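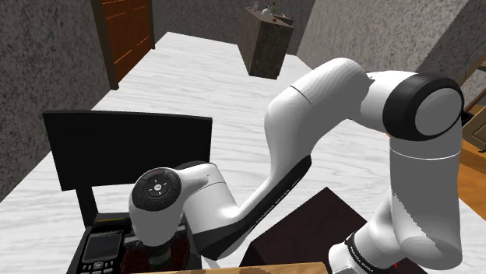

ドメニカ・ルフティに言わせると、原点が狂ったアームは「嘘をついている自覚のない証人」なのだそうだ。先週の質問票にそう書いてあった。採点欄はないが、うまいので丸をつけておいた。

カテゴリ:講義資料 > ロボット保守実習

第3回 卓上アームの手首まわりと原点の確認

今回扱うのは、卓上の黒いトレイから小物を取るセルである。肘から手首までが長いので、根元のわずかなずれが先端では立派なずれになる。シミュレータ上のモデルも実習室の実機も、手順は同じでよい。違うのは、シミュレータではトレイを壊しても始末書が要らない点だけだ。

1. 始める前に
非常停止の位置を全員が指で示せること。口で言えるだけの人は、いざというとき口で止めようとする。速度制限は36 mm/sとし、実習中は変えない。

2. 原点の確認
(a) 手首をトレイの真上から退避位置へ戻す。
(b) 各関節を基準角に合わせ、表示値を記録用紙に書き写す。暗記は認めない。
(c) 3回繰り返し、値がそろわなければ先へ進まない。4回目でたまたまそろった値を採用した班が昨年あった。その班のアームは今も少し右を向いている。

3. フランジとハンドの点検
締結ねじは対角の順に締める。時計回りに一周して満足する人が毎年いるが、ハンドは満足していない。ケーブルは手首を両端まで回し、突っ張らないことを見てから固定する。

4. トレイ位置の教示
トレイの縁を基準にし、中の物を基準にしないこと。小物は動く。とくに携帯端末のような平たい物は、少し触れただけで向きが変わる。接近点は縁から66 mm上に取り、そこから垂直に下ろす。前腕の下に箱などを置いている場合は、退避経路で前腕の下面が当たらないかも見る。手首ばかり見ていると、肘のほうで音がする。

5. エラー2266が出たら
この実習用コントローラでは、原点未確定のまま自動運転に入ろうとしたときの番号である。電源を入れ直すと表示は消える。原因は消えない。2に戻ること。

提出物:記録用紙(班で一枚)、退避経路の略図。略図は上手でなくてよいが、どちらが肘かは書いておくこと。質問はイタロ・テデスコまで。昼休みの質問には昼休みなりの答えを返す。

最近の資料
・第2回 非常停止と安全柵
・Nirari演習環境の導入手引き
・グリッパ爪の交換と摩耗の見方
・補講のお知らせ(5月分)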